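3.2 Simulated bench and wrist camera

The arm was built over one winter in the shared workshop at Jilldale, on a bench that members also use for bike repairs and picture framing. Bench time was booked in two-hour blocks, and the arm had to be unbolted and shelved at the end of each one. We therefore did most of the early work on the controller in simulation, and kept the bench blocks for wiring, calibration and the tests reported in Section 4.

The simulated workcell holds a table, the arm and a two-finger gripper with a camera mounted between the fingers and looking down past them. The table is a flat box with a wood-grain image stretched over its top face. We tried a plain grey top first. It rendered faster, but the position estimator (Section 3.4) trained on grey tops lost track of small brown and tan parts as soon as it was run on camera footage from the workshop. A grained top with knots in it gave the estimator something closer to the colour range it would meet on the real bench.

Two things are fixed in every simulated run: the camera's position relative to the gripper, and the full opening of the fingers. Everything else about the start of a run can be changed from a settings file, including the arm's starting pose, the height above the table, and the part to be picked up. Figure 3 gives the wrist view with the gripper open and no part loaded.

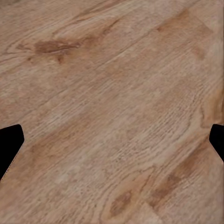
Figure 3. Simulated wrist camera view. The gripper fingers are the black shapes at left and right.

We used runs with no part for two purposes. The first was to build a mask for the fingers. Any pixel that belongs to a finger carries no information about the table, and an early version of the estimator had learned to report a part whenever the fingers were open past a certain width. Masking the fingers before the image reached the estimator cured this. The mask was drawn by hand for the fully open position and then shifted inward by the controller according to the commanded opening. It is a crude method, and it leaves a thin rim of finger uncovered at some openings, but the estimator was not bothered by the rim in any test we ran.

The second purpose was to measure false detections. A knot in the wood is dark, compact and longer than it is wide, and so are several of the parts in our set. We ran 200 starts with no part on the table, moving the starting pose of the arm each time so that the knots and bands of the grain fell in different places in the view. The estimator should report nothing in all of them. The version trained without empty tables reported a part in 29 of the starts. Adding empty views to the training images brought this down to 4, and the remaining cases were all at low heights, where a single knot fills much of the space between the fingers. We left those alone. The controller does not search from that low in normal use, and a report made there is discarded unless it agrees with one made higher up.

Lighting in the simulator was kept even. We considered adding a lamp to one side to match the workshop, where the main light is a fluorescent tube over the back wall, and did this for a short time in March. Shadows from the fingers made the mask harder to draw and did not improve results on the real bench, where the shadow moved depending on who had last pushed the bench back into place. The final training set uses flat lighting, with small random changes to overall brightness and colour.

3.3 Matching the simulated gripper to the built one

The first gripper was cut from plywood following the Csonka linkage plans, scaled up to suit the servos we had on hand. It opened unevenly, with one finger leading the other, and it flexed under load. The simulator treats the gripper as rigid and perfectly centred, so neither fault appeared there. Begoñe Sepúlveda redrew the fingers with a wider base and printed them on the workshop's machine, and the linkage was rebuilt with metal pins in place of the wooden dowels. The second gripper still opens with a slight lead on one side. We measured the lead at several openings and entered it in the simulator as an offset.

The camera bracket needed similar treatment. On the built arm it is held by 2 screws through slotted holes, and it could rotate by a small amount each time the arm was taken down and shelved. We marked the correct position with a scribed line and checked it at the start of each block by moving the arm over a printed target. If the target was out of place in the view, the bracket was reset before any other work was done. This took a few minutes and saved us from repeating at least one full afternoon of tests.

Servo control on the built arm runs through a Workico driver board. The simulator sends the same commands in the same format, so a script written for one can be run on the other by changing a single line in the settings file. The behaviour is not identical. The real servos are slower to start from rest and tend to overshoot on short moves. We added a start delay to the simulated joints and limited the speed of moves close to the table on both. Overshoot was left out of the model. The speed limit keeps it small enough that the fingers still close around the part, and modelling it properly would have needed measurements we had no equipment to make.

The settings files, finger drawings and mask are kept with the Stistley project files in the workshop's shared folder, along with the wood-grain image used for the table top.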